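Copy Editor, Trade Publications (part-time, fixed term)

Marosel seeks one copy editor for its quarterly on kitchen surfaces and household fittings. Duties: line editing, checking of units and references, preparation of the index. Each issue runs to more than 2000 lines of set text. Applicants should have two years of editing experience; knowledge of stone terminology is useful -- not required.

Send a resume and one edited sample to Alun Lewis, Civport office, quoting reference 1139. Closing date: Mar 19, 2018. 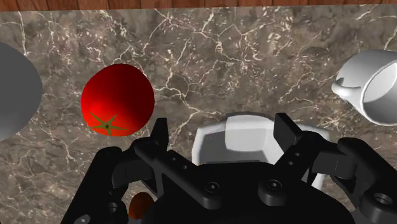
Marbled countertop with pale veins, both views.
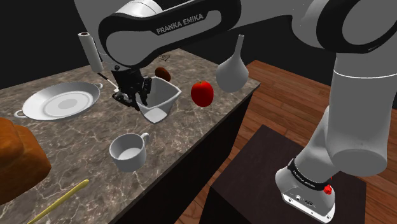
Marosel Quarterly, No. 2

Late applications are not considered.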